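3.2 Desks and divider panels

The study area took up one end of an open-plan office used by a small design firm, Le Goff. White desks stood in it with no drawers and no fixed screens, and the only things separating one side from the other were upright divider panels placed along the far side of the desktop. We chose this area after a first visit in August, when Corina Widmer went through the whole floor and noted how each desk was divided. Other parts of the office had taller shelving between the rows, and the people who sat there rarely spoke of the desk itself as something shared.

The panels are covered in a muted grey-brown finish with rounded corners. They stand on short supports, so that the lower edge of each panel stays just clear of the desktop. Where one panel ends and the next begins there is an open gap through which the rest of the room can be seen. People who worked facing the panels mentioned this gap more often than any other feature. Three of them said they had moved their chair at least once in order to sit to one side of it, and one had moved back again after a month.
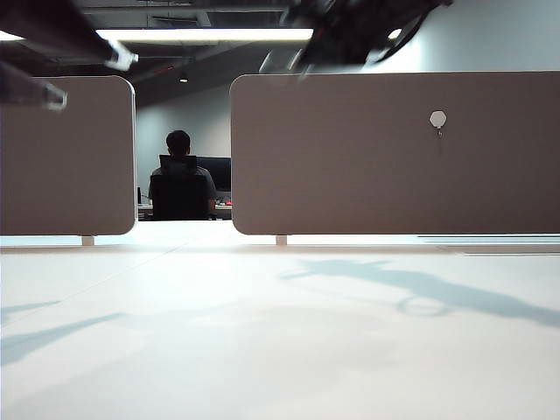

Figure 3. Divider panels at the far side of a shared desk, with the gap between them and a person seated with his back to it.

The person on the other side in Figure 3 is facing away from the gap. In the interviews this was the seating that people preferred. When two workers faced each other through a gap, both described small efforts to avoid looking up at the same moment. With one of them turned away, the gap was said to be useful: it let in light and made it easy to tell whether a colleague was at their place before getting up to ask something.

Views on the panels themselves were mixed. Of the 52 people who returned the questionnaire, 10 would have liked a taller panel and 3 would have done without one. The rest were content with the height but had remarks about the width, or about where along the desk a panel had been put. Several asked whether they were allowed to shift the panels. The firm's own guidance said nothing on this point, and in practice the panels were left where the fitters had set them.

We also recorded how the panels were used for keeping things. We had expected notes and calendars. What we found more often was a single hook or pin holding something small. On the wider panel in Figure 3 there is a small white hexagonal piece of this kind. Fittings like it were treated as belonging to whoever sat nearest, although the desks were not assigned, and in the 325 diary entries collected by Pornthip Wannasri there is no mention of anyone taking one down. One diary keeper wrote that she looked for the hook when choosing a seat – it told her which end of the desk she was at.

The desktops were kept clear under a rule that applied at the end of each working day. Bags went on the floor, cups to the kitchen and papers into a locker. The rule was followed closely, and it changed what the panels were for. An item that could be hung up was not counted as being on the desk, so the panel became the one place where a thing could stay overnight.

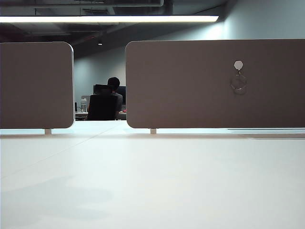

3.3 Seams and edges between places

Where two desktops meet there is a thin seam. It is easy to miss on a first visit, but it came up in the interviews as a boundary. People spoke of "my side of the line" even on days when the next place was free. A laptop might be pushed up to the seam and an open notebook turned so as not to cross it. When two people worked together on a drawing they laid it over the seam, and both described this as a sign that the work was joint.

The seam does not always match the gap between the panels. Where it ran at a distance from the end of a panel, people had two lines to go by, and they disagreed about which one counted. Those who had been with the firm longest went by the seam. Newer staff tended to go by the panel, which they could see without looking down.

Small waste was handled differently from belongings. Wrappers and bits of clear plastic film were the most common items in our notes on clearing up, and neither the seam nor the panel seemed to settle whose they were. In most cases the next person to sit down threw them away. Only two diary keepers objected to this, and both asked for a bin nearer the desk.

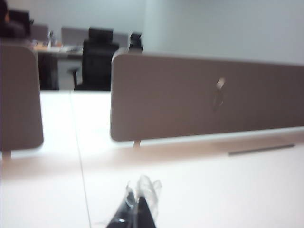 3.4 Limits of the observations

All of the visits took place in one office and in one season, and the desks were of a single type. We did not measure sound, so remarks about noise passing through the gap rest on what people told us. The diaries were kept by those who agreed to do so, and part-time staff are under-represented among them. A second office with movable panels has agreed to take part in the next stage of the work.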